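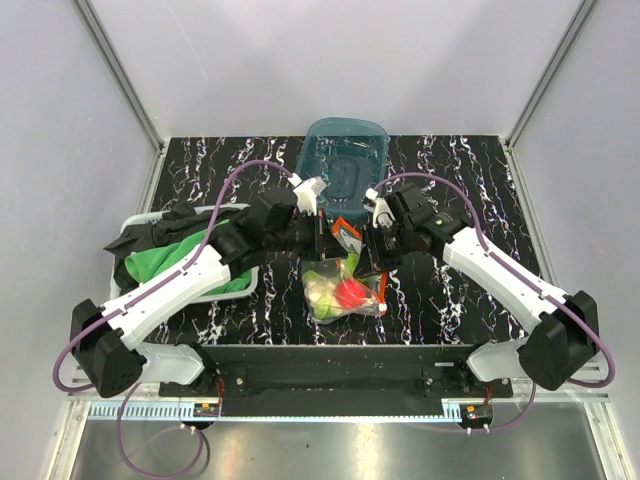

Bench 2, fixed camera view. Grocery sorting set, both arms over the table.

Two-arm grocery set: how much mess do you leave on the table?

Posted by tallow_bench, 28/04/2025

We started a new set in March on the two-arm bench and I want some opinions before we go further. The task is simple to say. Food goes in the blue container at the back, cloths stay in the tray on the left. The operator drives both arms from a leader pair and we record joint positions, gripper opening and the camera views.

We have 580 episodes so far from 4 operators. The first policy we trained does fine on the small orange package and badly on the bagged produce. It closes on loose plastic, lifts, and the bag either slides out or swings into the container wall. Success on the bag is 17 out of 60 trials. The orange package is well above that.

My question is about layout. Right now we let the operators put things down however they like, so the package can end up right in front of the container with the bag just ahead of it, and both grippers have to work in the same small area. One of our people wants to spread the items out until the policy is better. I would like to keep it crowded. What do others do?

---

pegboard_lou wrote:

Spread them out. I know that isn't what you want to hear. With both wrists that close together your operators are spending half of each episode keeping the arms off each other, and the policy learns that hesitation as part of the task. We had the same thing at Ledby on a folding job. We went back and looked at our episodes and the pauses before contact were longer than the grasps.

Get the bag working alone, then add things back.

---

Nanayakkara_lab_tech wrote:

Disagree with pegboard_lou. If you collect clean layouts first you end up with a big pile of easy examples and then you have to outweigh them later. We did it that way and regretted it. The policy was good at a table with space on it and that was all it was good at.

What I would change is the grasp. Which part of the bag are your operators going for? In your picture there's a reddish tag at the right end. If some people grab near the tag and some grab the middle, you have two different tasks under one label.

---

tallow_bench wrote:

Mixed. Two operators go for the end with the tag and two go for the middle of the bag, over the vegetables. I had not thought of it as two tasks. I can split them by operator ID and see what the count looks like.

---

coarse_thread wrote:

Different point. The bag is clear and it catches the light. How much of the failure is the camera not knowing where the plastic ends? The red thing inside is easy to see, so my guess is the policy steers toward that and the fingers close on whatever film is in the way.

Cheap test: put the same produce in an opaque bag and run it again. If your number jumps, it's a vision problem and the layout argument can wait.

---

pegboard_lou wrote:

That's a fair test. Do the container too. Blue see-through plastic is not much nicer to look at than a clear bag. You can line it with paper for a few runs.

---

Nanayakkara_lab_tech wrote:

Run it as a test but don't train on it. Nobody's groceries come in opaque bags with a paper-lined bin.

---

ekley_nights wrote:

I run the second shift on a similar cell at Ekley. Some things from our notes, take them or leave them.

Check your cable slack. Your purple cables arch up pretty high over the links, and the left one makes a big loop above the tray. Ours did that too and one of them would drift into the overhead view when the elbow came up. We threw out a day of episodes over it. Tying it down changes how the arm looks, so if you're going to do it, do it now and write down the episode number.

Also, what are the cloths for? If they never move, the policy may be treating the green one as a landmark. We had a yellow sponge that did that. Took it off the table and the success rate dropped on a task that had nothing to do with the sponge.

---

tallow_bench wrote:

The cloths are distractors for now. Later on the policy has to move them, black one first. They do get re-bunched at every reset but they stay in the tray, and the tray stays on the left. So yes, it could be using them. I'll have people start moving the tray.

On the cables, I checked and the overhead view is clear. The wrist views I'm less sure of.

---

coarse_thread wrote:

How are you handling failed grasps? Keep or drop?

---

tallow_bench wrote:

Drop, up to now. If the bag falls the operator hits the pedal and starts over.

---

coarse_thread wrote:

There's your other problem. You have 580 examples of it going right and none of anyone picking up a bag that slid out. The first slip puts the policy somewhere it has no data for. Keep the recoveries. Tag them so you can take them out if I'm wrong.

---

pegboard_lou wrote:

I'd be careful with that. We kept all our failures one month and the policy learned to drop things so it could pick them up again. Keep the part after the slip, cut the part before.

---

Nanayakkara_lab_tech wrote:

Agree with Lou on this one at least. We trim ours in Lulis. You set a marker at the slip and it exports from there. It's slow if the operator didn't mark it live, so have them press something when it happens.

---

tallow_bench wrote:

OK. Plan for the next block:

Same crowded layout, tray moved between episodes.
Everybody grasps the bag at the end with the tag.
Pedal press marks a slip and the recording keeps going.
60 trials with an opaque bag, for testing only.

Lou, I know you'd still spread the items out. If the bag number doesn't move after this block I'll do a set your way and post both.

---

pegboard_lou wrote:

Fine by me. Use the same bag size for both or you won't be able to compare them.

---

ekley_nights wrote:

And change the produce when it goes soft. Ours got a lot easier to grip by the end of the week and it took us a while to figure out why.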